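Have you ever been told to tidy up the bathroom? I have, about a million times. So when I got to try out Nultumer, a helper robot from a company called Prenetti, I knew which room I wanted to see it in!

Let's start with the hands. A robot hand has to bend in lots of places, just like yours. Make a slow fist and watch your knuckles. Nultumer has joints too, tucked inside silver metal parts.

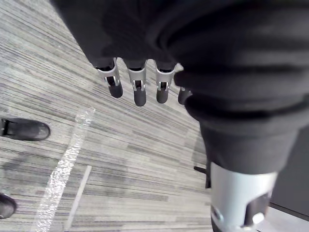 Four fingers in a row, with round black tips.

Cloth is really tricky for robots. A cup stays cup-shaped when you grab it, but a cloth flops and folds and changes shape every time (try picking up a sock with two pencils and you'll see what I mean). The robot has to pinch hard enough to hold on, and gently enough not to pull threads. 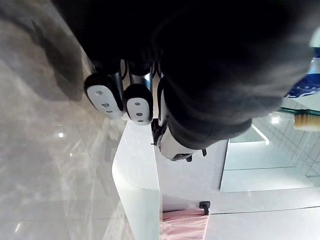 Fingers holding a bunch of dark fabric by the counter.

Then there's getting around. Bathrooms are small, with corners and counters to bump into, and a robot with arms and legs needs to know where all of them are. Can you find its foot?
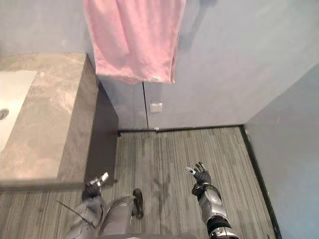

Edin Obradović

Would I want one at home? Well, it costs 4000 dollars, and that's a LOT of allowance. Prenetti says it's for grown-ups to set up, and kids 8 and over can help pick its jobs. I liked watching the hands best. I'd still like it to be faster, and I wish the instructions had more drawings in them.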